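Plulldale Residents' Newsletter

Street cleaning: are we getting what we pay for?

The new sweeping contract started in spring, and we were told to expect "a visible difference". I have been looking for it. Carroll Road has had its gutters done twice that I know of, and the leaves by the bus shelter have been there since December.

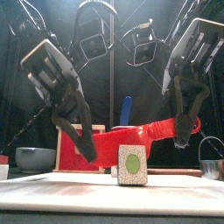
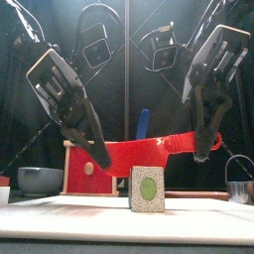
A red scoop, both times.

What the figures say

The council's sheet claims 348 streets swept and 1,380 bags of litter collected. It doesn't say how full the bags were, or whether a street counts as swept when the lorry drives down the middle past a row of parked cars. Siobhán Ó Dálaigh wrote to ask. She was sent the same sheet again.

The contract costs £3,015 a week, up on last year. Perhaps it is money well spent, but I would like to see more than a sheet of totals before I agree.

What happens next

Declan Kavanagh from the contractor, Kandberg, has agreed to take questions at the library on Thu 30 July at 5 pm. We were promised a meeting like this once before and it was called off the same morning, so check the noticeboard before you set out. Bring dates and street names if you have them. "It's always filthy" is easy to brush aside.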